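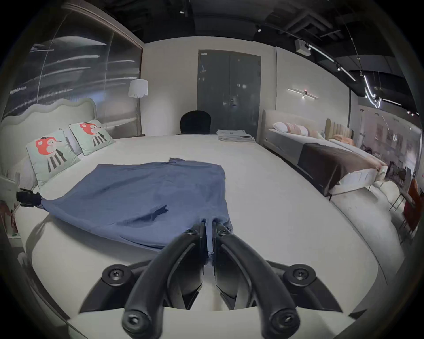 피시스, 데이터베이스 스키마 변경 관리 도구 '이테오 2' 정식 출시

실행 전 잠금 분석과 단계별 변경 기능 추가
기존 이력 파일은 변환 없이 그대로 사용
핵심 엔진과 명령줄 도구는 오픈소스로 계속 공개

[피드컴] 개발자 도구 기업 피시스(Pisis)가 데이터베이스 스키마 변경 관리 도구 이테오(Iteo)의 새 버전인 '이테오 2'를 정식 출시했다. 이테오는 테이블과 열, 인덱스의 변경 내용을 코드 저장소에서 파일로 관리하고, 개발 환경과 운영 환경의 데이터베이스에 같은 순서로 적용하는 도구다.

이번 버전에는 변경을 실행하기 전에 어떤 테이블이 잠기는지 보여 주는 잠금 분석, 서비스를 멈추지 않고 열 이름이나 자료형을 바꾸는 단계별 변경, 운영 데이터베이스의 실제 구조와 저장소의 정의를 비교하는 차이 점검 기능이 들어갔다. 피시스는 2월에 시험판을 공개했으며, 63개 개발팀이 시험판에 참여했다. 시험 기간에 접수된 의견과 오류 보고는 모두 210건이고, 이 가운데 135건이 정식판에 반영됐다. 나머지는 중복 신고이거나 다음 버전 검토 목록으로 넘어갔다. 검토 목록은 공개 저장소에서 볼 수 있다.

잠금 분석

스키마 변경에서 장애로 이어지기 쉬운 부분은 잠금이다. 개발용 데이터베이스에서는 순식간에 끝난 명령이 운영 환경에서는 다른 트랜잭션을 기다리느라 멈추고, 그 뒤에 들어온 조회까지 줄줄이 밀리는 경우가 있다. 변경 파일만 읽어서는 이런 상황을 알아채기 어렵다.

이테오 2의 잠금 분석은 변경 파일에 담긴 명령을 하나씩 해석해 명령마다 필요한 잠금의 종류와 대상 테이블을 표로 출력한다. 대상 테이블의 행 수 통계를 함께 읽도록 설정하면 테이블 전체를 다시 쓰는 명령에 별도의 경고가 붙는다. 통계를 읽을 때는 읽기 전용 계정을 쓸 수 있으며, 테이블에 저장된 값은 조회하지 않는다.

분석 결과는 터미널 출력 외에 JSON 형식으로도 내보낼 수 있다. 지속적 통합(CI) 환경에서는 경고 수준을 지정해 기준을 넘는 변경이 포함된 병합 요청을 실패로 처리할 수 있다. 위험을 알고도 실행해야 하는 변경이라면 파일에 예외 사유를 적어 통과시킨다. 사유가 비어 있으면 예외로 인정되지 않으며, 적어 둔 사유는 실행 이력에 함께 남는다.

이테오의 핵심 엔진을 개발한 임레 핀테르 수석 엔지니어는 "첫 버전에서도 위험한 명령을 문자열로 찾아 경고하기는 했는데, 조건이 조금만 복잡해지면 놓치거나 엉뚱한 줄을 지적하곤 했다"며 "새 버전에서는 구문 분석기를 다시 만들었고, 데이터베이스 버전에 따라 같은 명령의 잠금이 달라지는 경우도 구분한다"고 설명했다.

구문 분석기가 이해하지 못한 명령은 '판단 불가'로 표시된다. 이 항목을 통과시킬지 막을지는 팀에서 정하며, 기본 설정은 막는 쪽이다. 저장 프로시저 안에서 동적으로 만들어지는 명령은 이번 버전에서 대부분 판단 불가로 분류된다.

단계별 변경

열 이름을 바꾸는 작업은 단순해 보이지만, 애플리케이션 서버 여러 대가 순차적으로 교체되는 환경에서는 옛 이름을 쓰는 코드와 새 이름을 쓰는 코드가 한동안 같이 돌아간다. 많은 팀이 이 문제를 풀기 위해 새 열을 추가하고, 양쪽에 값을 쓰고, 기존 값을 옮기고, 옛 열을 지우는 작업을 각각의 배포로 나누어 진행해 왔다.

이테오 2에서는 이 과정을 변경 파일 하나로 정의한다. 파일에는 확장, 채우기, 전환, 정리의 순서가 기록되고, 각 단계는 별도의 명령으로 실행된다. 확장 단계에서는 새 열과 동기화용 트리거가 만들어진다. 채우기 단계에서는 기존 행의 값을 지정한 묶음 크기로 나누어 옮긴다. 작업이 도중에 멈추면 마지막으로 완료한 묶음의 다음부터 이어서 진행한다.

전환 단계 전에는 두 열의 값을 비교하는 검증이 실행된다. 값이 다른 행이 있으면 기본 키 목록을 파일로 남기고 전환을 중단한다. 정리 단계는 자동으로 이어지지 않으며 담당자가 직접 실행해야 한다. 정리 단계를 실행하기 전까지는 확장 이전의 상태로 되돌릴 수 있다.

단계별 변경이 지원하는 작업은 열 이름 변경, 자료형 변경, 널 허용 여부 변경, 한 열을 여러 열로 나누는 작업이다. 테이블을 둘로 나누는 작업은 포함되지 않았다. 제품 책임자인 에프티히아 제르바스는 "테이블 분리는 시험판 참여 팀에서 요청이 꽤 들어온 항목인데, 외래 키 처리 방식에 대한 의견이 갈려 이번에는 넣지 않았다"며 "설계 초안을 먼저 공개하고 의견을 받은 뒤에 구현을 시작할 계획"이라고 말했다.

차이 점검

운영 중인 데이터베이스의 구조가 저장소에 기록된 정의와 달라지는 일은 드물지 않다. 장애 대응 중에 급히 만든 인덱스가 파일로 옮겨지지 않거나, 오래전에 수동으로 바꾼 기본값이 그대로 남아 있는 경우다. 차이 점검은 두 구조를 비교해 한쪽에만 있는 테이블, 열, 인덱스, 제약 조건을 나열한다. 이름만 다르고 정의가 같은 인덱스는 따로 묶어 보여 준다.

점검 결과에서 필요한 항목을 골라 변경 파일로 저장할 수도 있다. 이렇게 만든 파일은 초안 상태로 저장되며, 담당자가 확인 표시를 하기 전에는 실행 대상에 들어가지 않는다. 점검 대상에서 제외할 스키마와 테이블은 설정 파일에 패턴으로 적는다. 파티션 테이블처럼 이름이 규칙적으로 늘어나는 대상은 패턴 하나로 묶어 처리하면 된다.

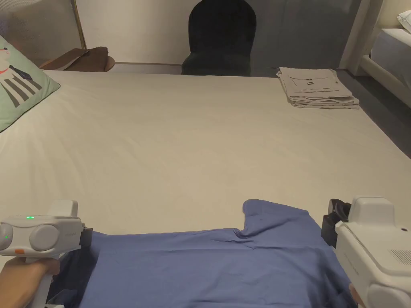 이테오 첫 버전에서 쓰던 변경 파일을 새로 작성해야 합니까?

기존 변경 파일과 실행 이력 테이블은 그대로 쓸 수 있습니다. 이테오 2를 처음 실행하면 이력 테이블에 예외 사유와 단계 정보를 저장할 열이 추가되고, 이미 적용된 변경은 다시 실행되지 않습니다. 다만 첫 버전에서 사용하던 설정 파일의 일부 항목은 이름이 바뀌었으므로 업그레이드 안내서의 대조표를 확인해야 합니다.

설정 파일 변경 사항

설정 파일에서는 환경별 접속 정보를 적는 방식이 바뀌었다. 첫 버전에서는 접속 문자열 전체를 한 줄로 적었으나, 이테오 2에서는 주소와 계정, 데이터베이스 이름을 나누어 적는다. 비밀번호는 파일에 직접 쓸 수 없고 환경 변수나 외부 비밀 저장소에서 읽어야 한다. 예전 방식의 설정 파일도 당분간 읽을 수 있지만 실행할 때마다 경고가 출력된다.

명령 이름도 일부 정리됐다. 변경을 적용하는 명령과 되돌리는 명령은 이전과 같고, 상태를 보여 주던 명령 두 개가 하나로 합쳐졌다. 기존 명령을 호출하는 스크립트는 바로 중단되지 않으며, 대체 명령을 안내하는 문구가 표준 오류로 출력된다. 종료 코드는 성공, 실패, 경고로 세분됐다. 종료 코드가 0인지만 검사하던 스크립트는 경고를 실패로 처리하게 되므로 업그레이드 전에 확인이 필요하다. 이전 동작을 유지하는 옵션도 제공된다.

카차로스의 적용 사례

물류 소프트웨어 기업 카차로스(Katsaros)는 시험판 단계부터 이테오 2를 사내 배포 과정에 적용했다. 이 회사는 창고 재고와 배송 일정을 다루는 서비스를 운영하며, 여러 팀이 데이터베이스 하나를 함께 쓰는 구조를 가지고 있다. 변경 파일의 순서가 팀 사이에서 겹치는 문제와 새벽 작업에 대한 부담이 도입을 검토한 배경이었다.

카차로스의 플랫폼 엔지니어 에시 그베호는 "예전에는 주문 테이블을 건드리는 변경이면 무조건 오전 4시에 담당자가 접속해서 실행했다"며 "지금은 잠금 분석 결과를 병합 요청에 붙여 두고, 경고가 없는 변경은 낮에 배포한다"고 말했다. 그는 "채우기 단계의 묶음 크기를 정하는 데는 시간이 걸렸다. 처음에 너무 크게 잡아서 복제 지연이 생겼고, 그 뒤로 작은 값에서 시작해 늘려 갔다"고 덧붙였다.

이 의견을 반영해 정식판에는 복제 지연을 기준으로 채우기 속도를 조절하는 옵션이 추가됐다. 지연이 설정값을 넘으면 다음 묶음의 실행을 미루고, 지연이 줄어들면 다시 진행한다. 이 옵션은 기본으로 꺼져 있다. 복제 서버의 상태를 조회할 권한이 필요하며, 권한이 없는 계정으로 옵션을 켜면 채우기 단계가 시작되기 전에 오류가 출력된다.

여러 팀이 동시에 작업할 때 생기는 순서 충돌은 변경 파일의 번호 방식으로 처리한다. 첫 버전은 일련번호를 사용해 서로 다른 브랜치에서 같은 번호가 만들어지곤 했다. 이테오 2는 각 파일이 앞선 파일을 직접 가리키는 방식을 지원한다. 병합한 결과 같은 파일을 가리키는 변경이 둘 이상 생기면 점검 명령이 이를 알려 주고, 서로 다른 테이블을 다루는 변경이면 순서를 정하지 않고 넘어갈 수 있다. 일련번호 방식도 계속 쓸 수 있으며, 한 프로젝트 안에서 두 방식을 섞는 것은 허용되지 않는다.

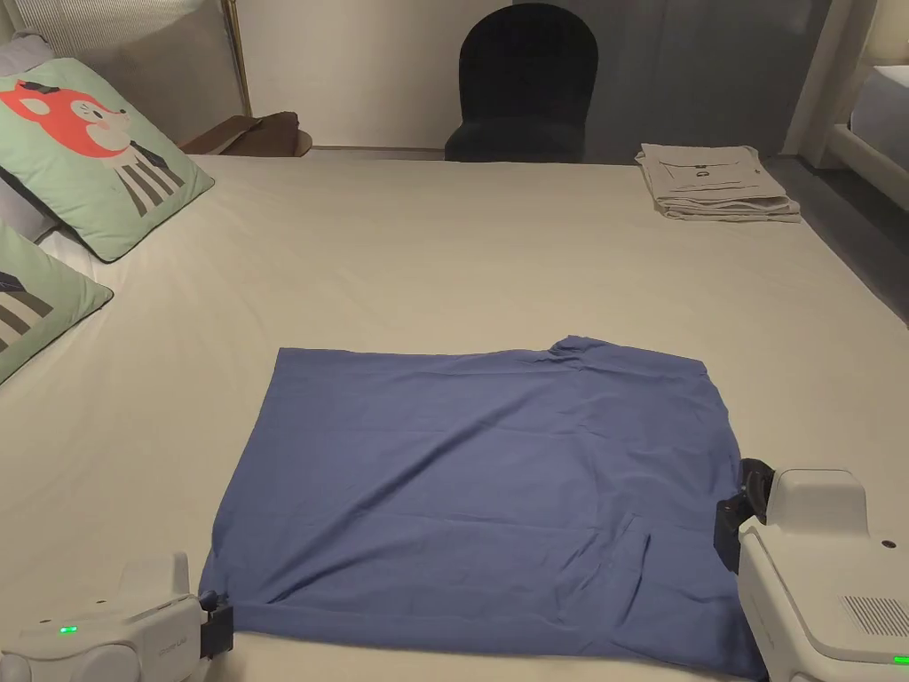 시트 위에 펼쳐진 파란색 옷과 양쪽의 그리퍼

지원 환경

이테오 2는 리눅스, macOS, 윈도우에서 동작하며 단일 실행 파일로 배포된다. 별도의 런타임을 설치할 필요가 없다. 컨테이너 이미지도 함께 제공되고, 이미지에는 명령줄 도구와 인증서 묶음만 들어 있다.

지원하는 데이터베이스는 PostgreSQL, MySQL, MariaDB다. 잠금 분석은 세 가지 모두에서 쓸 수 있고, 단계별 변경은 PostgreSQL과 MySQL에서 먼저 지원한다. MariaDB용 단계별 변경은 시험 기능으로 포함되어 있으며 설정 파일에서 직접 켜야 동작한다. SQLite 지원은 첫 버전과 마찬가지로 개발과 테스트 용도로 한정된다.

자바, 파이썬, Go 애플리케이션에서 이테오를 불러 쓸 수 있는 라이브러리도 새로 나왔다. 통합 테스트를 시작할 때 빈 데이터베이스에 변경 파일을 모두 적용하거나, 애플리케이션이 시작될 때 스키마 버전을 확인하는 용도로 만들어졌다. 라이브러리로 운영 데이터베이스의 변경을 직접 실행하는 것도 가능하지만, 피시스는 배포 과정에서 명령줄 도구로 실행하는 방법을 권장한다. 여러 서버가 동시에 시작될 때는 실행 권한을 얻은 서버 한 대만 변경을 적용하고 나머지는 완료될 때까지 기다린다.

라이선스와 요금

핵심 엔진과 명령줄 도구, 언어별 라이브러리는 첫 버전과 같은 오픈소스 라이선스로 공개된다. 잠금 분석과 단계별 변경, 차이 점검은 모두 오픈소스판에 들어 있다. 사용자 수나 데이터베이스 수에 따른 제한은 없다.

유료판에는 웹 관리 화면, 승인 절차, 감사 기록 내보내기, 사내 인증 시스템 연동이 추가된다. 승인 절차를 켜면 지정된 담당자가 확인한 변경만 운영 환경에 적용되고, 긴급 상황에서 승인 없이 실행한 변경은 감사 기록에 따로 표시된다. 첫 버전의 유료판을 쓰는 고객은 계약 기간 동안 추가 비용 없이 이테오 2로 옮길 수 있다. 유료판은 고객이 직접 운영하는 서버에 설치하는 형태로만 제공되며, 피시스가 고객의 데이터베이스에 접속하는 일은 없다.

방겔리스 스테르기우 피시스 대표는 "분석 기능을 유료판에 넣자는 의견이 내부에 있었지만, 장애를 줄이는 기능은 누구나 쓸 수 있는 쪽에 두기로 했다"며 "수익은 조직 단위로 필요한 승인과 감사 기능, 그리고 기술 지원에서 낸다"고 밝혔다.

첫 버전 지원 일정

피시스는 이테오 첫 버전에 대한 기능 추가를 종료한다. 보안 문제와 데이터 손실로 이어질 수 있는 오류는 다음 해 2월까지 계속 수정한다. 이 기간이 지난 뒤에도 기존 실행 파일은 내려받을 수 있다. 첫 버전의 문서는 별도 주소로 옮겨 보관하고, 각 페이지 상단에 이테오 2의 해당 문서로 가는 링크를 둔다.

업그레이드 안내서에는 설정 항목 대조표, CI 설정 예제, 업그레이드를 취소하고 첫 버전으로 돌아가는 절차가 실려 있다. 이테오 2에서 추가된 이력 테이블의 열은 첫 버전이 읽지 않으므로, 단계별 변경을 시작하지 않은 상태라면 실행 파일만 바꿔도 이전 버전으로 돌아갈 수 있다. 단계별 변경이 진행 중이면 해당 변경을 정리하거나 취소한 다음에 돌아가야 한다.

알려진 제한 사항

정식판에서 확인된 제한 사항은 출시 노트에 정리되어 있다. 주요 항목은 다음과 같다.

기본 키가 없는 테이블에는 단계별 변경의 채우기 단계를 쓸 수 없다.
이미 트리거가 여러 개 걸린 테이블에서는 동기화용 트리거의 실행 순서를 직접 확인해야 한다.
윈도우에서는 경로에 공백이 있는 설정 파일을 상대 경로로 지정할 때 오류가 날 수 있으며, 절대 경로를 쓰면 문제가 없다.
차이 점검은 데이터베이스 사용자와 권한을 비교하지 않는다.

윈도우 경로 문제는 다음 수정판에서 고쳐질 예정이다. 권한 비교는 검토 목록에 올라 있으며 일정은 정해지지 않았다.

온라인 설명회와 내려받기

피시스는 이테오 2의 주요 기능을 소개하는 온라인 설명회를 연다. 설명회는 오후 3시에 시작하며, 임레 핀테르 수석 엔지니어가 예제 데이터베이스로 잠금 분석과 단계별 변경을 시연하고 에프티히아 제르바스가 이후의 개발 계획을 발표한다. 참가비는 없고 질문은 신청할 때 미리 남길 수 있다. 녹화본과 예제 파일은 설명회가 끝난 뒤 문서 사이트에 올라간다.

이테오 2의 실행 파일과 컨테이너 이미지, 소스 코드는 피시스 홈페이지와 공개 저장소에서 받을 수 있다. 배포 파일에는 서명이 첨부되어 있으며 확인 방법은 설치 문서에 나와 있다. 유료판은 홈페이지에서 평가용 라이선스를 신청한 뒤 설치할 수 있다.

피시스 소개

피시스는 피드컴(Pidcombe)에 본사를 둔 개발자 도구 기업이다. 데이터베이스 변경 관리 도구 이테오를 개발하고 있으며, 기업 고객을 대상으로 기술 지원과 교육을 제공한다.

언론 문의
피시스 홍보 담당 막달리니 리아피스
자료 요청과 인터뷰 신청은 피시스 홈페이지의 언론 문의 양식으로 접수한다.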